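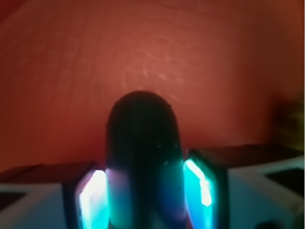

I wiped that surface down four times before Anjana came over, and it still had swirls on it. You know the kind, the pale loopy ones you only catch when the light hits from the side. My grandmother used to say you could read a person by their swirls. Mine say I was in a hurry and used too much polish.

The cabinet was the last big thing left in Uncle Ubaldo's apartment. Everything else had gone down in the elevator, or out to the curb, or into my trunk, where I was pretending it was temporary. He'd painted the top himself, years ago, with a can of something called Imosska that he bought because he liked the name. It came out the color of a flowerpot, darker toward the corners where he'd gone over it twice. He was so proud of it! He made people come in from the hallway to see it. The man who read the gas meter had to give his opinion.

So when Anjana Matubbar from 4C called up the stairs and said she'd take the cabinet if it was still going, I said yes right away, then put the phone down and felt terrible about it for an hour.

She showed up at six with her sleeves already rolled. She'd brought a bag of samosas and a measuring tape, and she put the samosas down on the windowsill and just looked.

"It's redder than I remember," she said.

"It's the light."

"It is not the light. He told me it was brown. We had an argument about it." She ran her hand across the top, right through my swirls. "He said brown, I said red, and then he didn't talk to me for all of September."

I hadn't heard about that one. Ubaldo Morelli had a lot of people he wasn't talking to at any given time, and it rotated. I think he enjoyed the making up. He'd turn up at your door with half a cake and start in the middle of a sentence, as if you'd been the one to wander off.

"What did he bring you?" I asked.

"Pears," she said. "Hard as rocks. I still have one in the freezer."

We measured the cabinet, and it was going to be close. Her hallway had a bend in it, and his had a bend in it, and the stairs between them were built by somebody who never owned furniture. Anjana wrote the numbers on the back of her hand. I took the drawers out to make it lighter and stacked them on the floor, and that's when I found the envelope taped to the underside of the bottom one.

I'd love to tell you my heart was pounding, but mostly I thought, oh no, more paper. I'd already been through 676 pages of his paper. (The lawyer's office put a number on the box, which is how I know.) There were warranties in there for appliances that had died before I was born. There was a whole folder about a Grillance sandwich press and his long, bitter war with the people who sold it to him. He wrote to them eleven years running, and I'm fairly sure he won, because the last letter in there was an apology and a coupon.

This envelope was thin, though. It had Anjana's name on the front.

"That's you," I said, and held it out.

She didn't take it right away. She wiped her hands on her jeans, both sides, and sat down on the floor next to the drawers, so I sat down too. Downstairs someone was running a vacuum. She opened it with her thumb and took out a card, one of those long skinny paint cards from the hardware store with the little squares of color on it. Five shades. He'd circled the second one from the bottom, hard enough to dent the card.

Under it, in print so small it needed a window to read by, it said TERRACOTTA RED 124.

Anjana made a sound like a hiccup.

"He knew," she said. "He knew the whole time! He had the card!"

On the back he'd written one line, in the capital letters he used for everything, including birthday cards and notes to the mailman. It said: FINE. BUT IT LOOKS BROWN AT NIGHT.

She laughed until she had to put her forehead on her knees, and then it was the other thing for a while, and I went over and got the samosas so we'd both have something to do. They'd gone a bit soft. We ate them all anyway, sitting there with our backs against the wall, and she told me about the time he tried to fix her radiator with a butter knife, and I told her about his one trip to visit us, when he brought his own pillow and his own salt.

It got late. I hadn't put a lamp aside and the ceiling bulb had been dead since spring, so the only light came in from the street, kind of orange, with a bit of green whenever the pharmacy sign across the way blinked on. At some point Anjana stopped talking and nudged me with her elbow.

"Look at it," she said.

I looked. The whole top of the cabinet had gone deep and dull and quiet, and all my swirls had sunk out of sight.

"Don't say it," she said.

"I wasn't going to."

"Don't you dare say it."

We took the cabinet down the stairs the next morning with the help of her cousin and a lot of swearing. It lost a chip off the back corner at the bend – my end, my fault – and she said to leave it. She put it in her front room by the window, with the paint card propped up against the wall behind it, circled side out. I've been back for dinner twice since then. Both times she had every lamp in the place switched on before I got through the door.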